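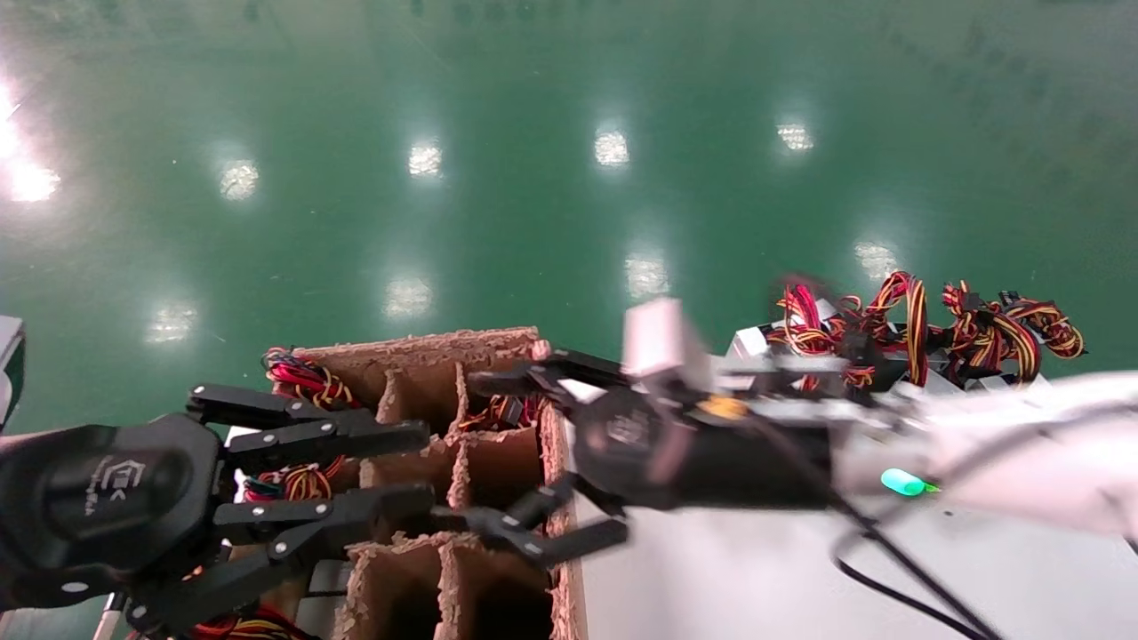

Can a robot take over packing wire harnesses into divider boxes yet?

Posted by Masanobu Hamada

I run the packing end of a small shop, and my boss came back from a trade show in June all fired up about robots. The job he wants to hand off is one I know way too well. We get wire harnesses, mostly red, yellow and black, and they go into cardboard boxes with dividers, one harness to a cell. That's it. That's the whole job, and it eats up 2 people for most of a shift.

He thinks it's the perfect first thing to automate because it's "just picking and placing." I'm not so sure! The harnesses come to us in a heap and they grab onto each other like Christmas lights. You pull one and 3 come with it. The connectors snag on the cardboard, and the dividers we reuse are so chewed up along the top that even I have to wiggle things in sometimes.

So has anybody here seen a robot do this kind of thing for real, with floppy stuff, and keep it up for a whole day? I'm not asking about bolts or bottles, I know those are fine. And while I'm here, my wife wants to know if the same machine could fold towels (she's half kidding).

Kohei Honda

Hi Masanobu, I've spent a good chunk of the last few years setting up arms for small shops, including one at Tanudby that handles cable sets a lot like yours, so here's my two cents.

Short version: yes for parts of it, and slower than you'd like.

Putting a harness into a cell is the easier half. If the box always sits in the same spot and the cells are a decent size, two arms can manage it pretty well. One steadies the box and the other one does the dropping. Where we lost our time at Tanudby was the pile. A person feels the tug when a second harness is coming along and gives it a little shake without even thinking. The arm had to be taught to lift, look, and put it back if the bundle seemed too fat, and that's a lot of lifting and looking.

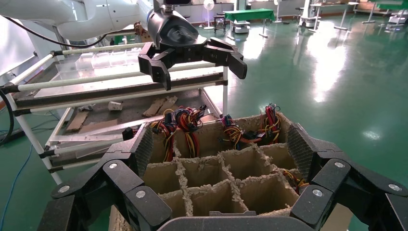
The other thing is which way up the bundle goes in. If your customer doesn't care, great, you've saved yourself a headache. If they want the connector down and the wires fanned out on top, expect to spend weeks on that alone. We ran a test batch of 322 harnesses and the failures were nearly all the same thing: a loose wire hooked over the divider into the cell next door. It looks like nothing, and then the next bundle goes in and drags the first one back out.

What I'd ask your boss to do before he signs anything:

Get new dividers. I mean it. Frayed cardboard is murder on a gripper and on a camera too.

Lay the harnesses out instead of heaping them. Even a rough spread on a table with a little air between them makes a huge difference.

Pick your fingers before you pick your arm. The Ebihara folks tried to sell us a two-finger setup and it was fine on plugs and hopeless on loops. We moved to more fingers with soft pads and it got better – still fussy, but better.

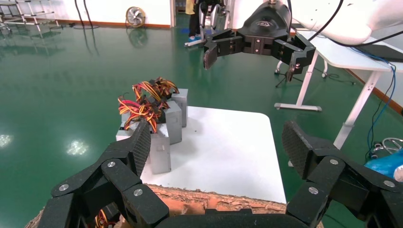 Also leave yourself more floor than you think you need. Cables trail off these things everywhere, and somebody has to walk in there to clear a jam without tripping. We started with a table that was too small and had to redo the whole layout.

On speed, ours took almost 8 times as long per harness as our best packer. It does run through lunch, though, and it never complains about its wrists, which mine do. My guess is you'd end up with one person looking after the machine and doing the snarled ones by hand.

Towels: yes, slowly, if you hand them over one at a time. Tell your wife to keep the job for now.

jolance_tom

No. Save your money. We had a Drondow demo unit in for a month and it was great at picking up the same harness over and over when the sales guy laid it out for it.

If you want to speed up packing, hang the harnesses on pegs as they come off the bench. Cost us a piece of pegboard.

Masanobu Hamada

Thanks both! Pegs are going up this week whatever else happens, I can't believe we never tried it.

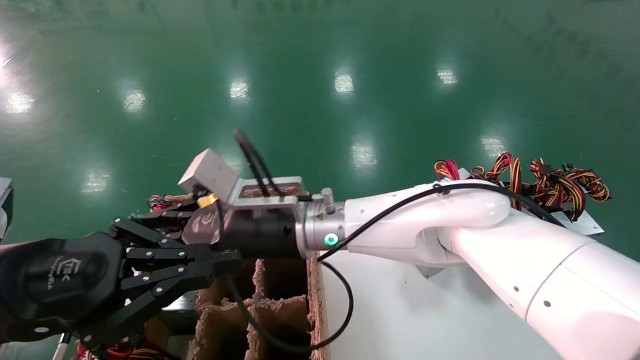
Kohei, one more if you don't mind – how did you keep the arm's own cables from dragging across the box? I can picture ours sweeping half the cells empty.

Kohei Honda

Clip them close to the forearm and leave just enough slack for the wrist to turn. Run it through every move at low speed with a junk box first and watch the loops, especially on the far row. You'll probably be re-clipping them after a few days anyway, we were.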